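Segmentation merges tray and hex key, planner rejects every grasp

Posted in Perception and Planning, Oct 25, 2018

Two arms on one rail, running the Driment planner with Gisex for tabletop segmentation. The right arm has to take a small hex key out of a plastic tray. Gisex returns the tray and everything in it as one cluster, so the grasp is scored against the tray rim and discarded. Cluster tolerance is 6 mm, minimum cluster size 300 points. The fixed camera shows the gripper over the tray at the pre-grasp pose, which it reaches every time.
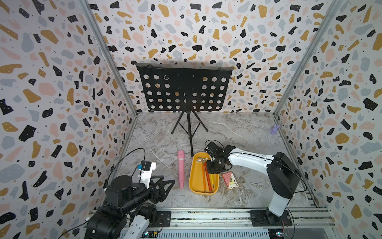
skikby_user

The planner log ends with code 112 (no valid grasp). Lowering the tolerance splits the tray walls into fragments and still leaves the key attached to the tray floor. Is there a way to segment inside a container?

Aoun

Run it in two passes. Fit the tray first, take its floor plane, remove inliers within 1 mm, then cluster what is left. Your minimum of 300 is also too high for a hex key. Try 40. The rods lie close together near the key, so expect them to come back as one cluster at your current tolerance.

Also check that the tray stays in the collision scene after you subtract it from the cloud. Driment does not add it back.

gridlock201

same problem here, updating the driver fixed it

skikby_user

Two passes worked for the key. Code 112 is gone. The rods still merge, will open a separate thread.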